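Vikska宣布九月起在Natevberg开设手工装帧与旧书修复课程
全年开设42期，Clavlow旧仓库二层改作教室，并设对外阅览架
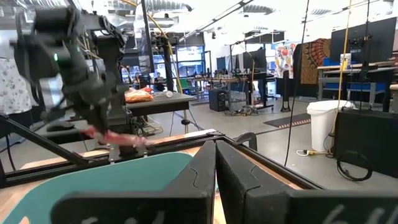 课程安排

装帧材料供应商Vikska宣布，公司将于九月在Natevberg启动面向公众的手工装帧与旧书修复课程。课程设在Clavlow仓库二层，由Vikska与Kovalchuk装帧工坊共同开办，首个年度共42期，分为入门、进阶和修复三个级别。

入门级每期两个晚上，学员从折纸、打孔和锁线学起，完成一本线装笔记本和一本硬壳精装本。进阶级每期四个晚上，内容包括圆背、扒圆起脊、堵头布缝制和布面包壳。修复级每期六个晚上，只接收已完成进阶级课程或有同等经验的学员，内容为书脊加固、断线重缝、散页补缀和封面回贴。

所有课程均在晚间六点半开始，九点结束。每期名额上限为八人。教材、线、纸板、糨糊和基本工具包含在学费之内，学员无需自备。进阶级学员如希望使用皮料，需另行购买，现场可以选料。

学费按级别收取，全日制学生和退休人员享受减免。报名者因故不能参加的，可在开课前五天申请改期一次，改期不收费。

关于教室

Clavlow仓库原为纸张和纸板的中转库房，二层停用多年。Vikska于去年租下该层，先后完成了地面找平、窗户更换和照明改造。北侧一排高窗予以保留，白天的自然光足够用于辨认纸张纹路和颜色。

二层分为三个区域：靠楼梯一侧为存衣处和阅览架，中间为授课区，最里面的隔间用于压书和晾干。隔间内安装了独立的通风设备，湿度可以单独调节。铁制压书机共四台，其中两台来自Kovalchuk工坊的旧址，重新校正了螺杆后继续使用。

仓库一层仍作存储之用，白天有货车进出。参加课程的人员请从东侧小门进入，门旁设有电梯，轮椅可以直达二层。仓库院内不提供停车位，最近的公共停车场步行约需数分钟。

课程负责人的说明

Vikska课程负责人蒂莫·蒂德曼（Timo Tiedemann）表示，开课的想法来自公司门市收到的咨询。“很多人拿着一本散了架的菜谱或者字典来买胶水，问我们该买哪一种。我们通常会先问书是怎么散的，再劝他们不要用胶水。这种话在柜台上说不清楚，需要坐下来，把书拆开看。”

蒂德曼介绍，课程大纲由Kovalchuk工坊起草，双方试讲后作了调整。原大纲的入门级包括裁刀磨制，试讲时占用时间过长，现移至进阶级第一晚。修复级则增加了一次记录练习，要求学员在动手之前写明书籍的现状、拟采用的材料和每一步的顺序。

“修复级不教怎样把旧书做新，”蒂德曼说，“缺的地方补上，能翻，能合，下一个修的人拆得开，就可以了。”

公众送修日

除课程外，教室每月安排一次公众送修日，时间为上午十点至下午四点。市民可携带需要修理的书籍前来，由工坊人员当场查看，说明损坏情况和可行的处理办法。小修，例如单页脱落或书角开裂，可以当场完成，只收材料费。需要拆缝的书籍由工坊登记后留下，取书时间另行通知。

每人每次最多可携带三本。发霉或有虫蛀的书籍请单独装入密封袋，并在门口告知工作人员，以免影响其他书籍。

送修日不对书籍作价格评估，也不出具年代鉴定。手稿、地图和装裱画作不在受理范围之内。

阅览架与资料

楼梯一侧的阅览架共收有841种与装帧、造纸、印刷和藏书有关的书刊，包括Kovalchuk工坊多年积累的纸样册、布样册和工坊笔记。阅览架在课程开始前一小时开放，送修日全天开放。所有资料仅供现场查阅，不外借。纸样册可以拍照，请勿使用闪光灯。

资料目录目前为手写卡片，按主题排列。Vikska计划在首个年度内完成目录的录入，并在公司网站上提供查询。

材料供应

为配合课程，Vikska将同时推出一组小包装材料，主要供初学者在家中练习。该组材料包括无酸衬纸、灰纸板、亚麻线、书脊纱布和小麦淀粉糨糊粉，均按一至两本书的用量分装。此前上述材料多以整卷或整令出售，家庭用户难以用完。

首批小包装共2,000份，在Vikska门市和课程现场出售。每份附一张折页，注明纸张丝缕方向的判断方法、糨糊的调配比例和保存期限。调好的糨糊应放入冰箱，并在数日内用完，变味后不宜继续使用。

学校和社区图书馆可以按原有批发条件订购，包装规格不变。

面向图书馆工作人员的短训

Vikska还将为学校图书室和社区图书馆的工作人员安排半天短训，首个年度提供30个名额，费用由公司承担。短训内容限于日常维护，包括书页撕裂的纸张修补、松动书脊的临时处理、上架与取书的正确手势，以及哪些情况应当停止处理并交由专业人员。

申请单位需提交一份简短说明，写明馆藏规模和常见的损坏类型。每个单位限报两人。短训当天可携带馆内待修图书，作为练习和讨论之用。

报名办法

入门级和进阶级课程现已接受报名，修复级将在首批进阶级课程结束后开放报名。报名可通过Vikska网站或门市办理，电话只受理咨询和改期。名额按缴费先后确认，额满后设候补名单，候补者将收到书面通知。

未满十六岁者须由一名成年人陪同，陪同者如同时参加课程，需另行报名。课堂使用裁刀、锥子和切纸刀，请穿着不露趾的鞋，长发应束起。课程以当地语言讲授，讲义另有英文版，可在报名时注明。

关于Vikska

Vikska是一家装帧与纸品材料供应商，经营书布、纸板、衬纸、线材和手工工具，客户包括装帧工坊、印刷厂、图书馆和个人用户。公司在Natevberg设有门市和仓库。

关于Kovalchuk装帧工坊

Kovalchuk装帧工坊从事手工装帧与书籍修复，承接单册和小批量订制。工坊已迁入Clavlow仓库二层，原有订单照常处理，取件地址以工坊发出的通知为准。

媒体联系

Vikska课程部，联系人：蒂莫·蒂德曼
如需采访或到教室拍摄，请提前与课程部约定时间。授课期间的拍摄须事先征得学员同意。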